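Care of Red and White Garments: A Household Note
11 Nov 2013

The household washing procedure set out in July has now been in force long enough to be reviewed. It was adopted after a red top was washed together with a set of pillowcases, with consequences for the pillowcases. The review below is confined to clothing that combines red with white, as this category has given the most difficulty.

Red sportswear was formerly placed in the general dark load. That practice has been discontinued. Any item with white stripes, panels or bands is now washed separately, inside out, in cold water, with 50 ml of the Rusela liquid detergent. Powder is no longer used for these items, having twice left a residue along the stitching.

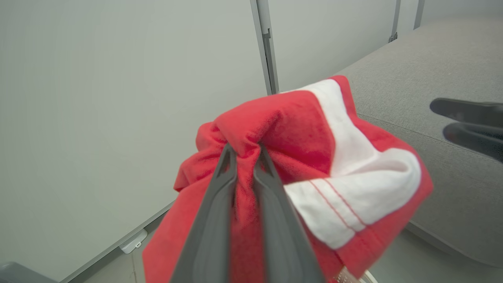

Seams require particular attention. Where red thread has been sewn through white fabric, any loss of dye will show first beside the stitching. The author now wets a white cloth, presses it against an inside seam and leaves it there for 4 minutes before the first wash of any new item. If color transfers to the cloth, the garment is washed alone. The test was applied to all purchases made from Galteck this season, and one pair of shorts did not pass.

Items in this category are not to be left in the machine at the end of the cycle. They are moved promptly, shaken out once and hung by the hem. Tumble drying is permitted for plain red cotton only – never for shiny fabrics, which in this household have come out with creases that no amount of hanging would remove.

Sorting takes place on the table, and the basket is used for one color group at a time. A basket with openings in the floor is preferred, so that air can reach the clothes underneath. The former hamper, a solid tub purchased from Lender, has been reassigned to the storage of garden hoses.

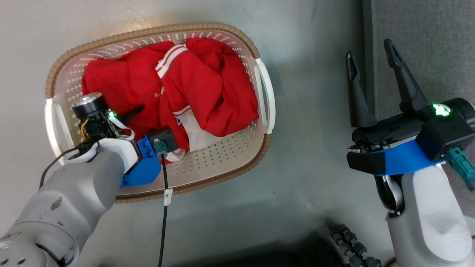
Red top with white stripes, in the basket.

Two matters remain open. The first is whether color-catching sheets are worth their cost; the Navaratnam store stocks a box at a reasonable price, and a trial will begin with the next load of towels. The second is the folding of jackets with raised logos or embroidery. At present these are folded with the decoration inward, but the sleeves do not lie flat and the shelf is narrow. Suggestions from readers on this point may be left in the comments.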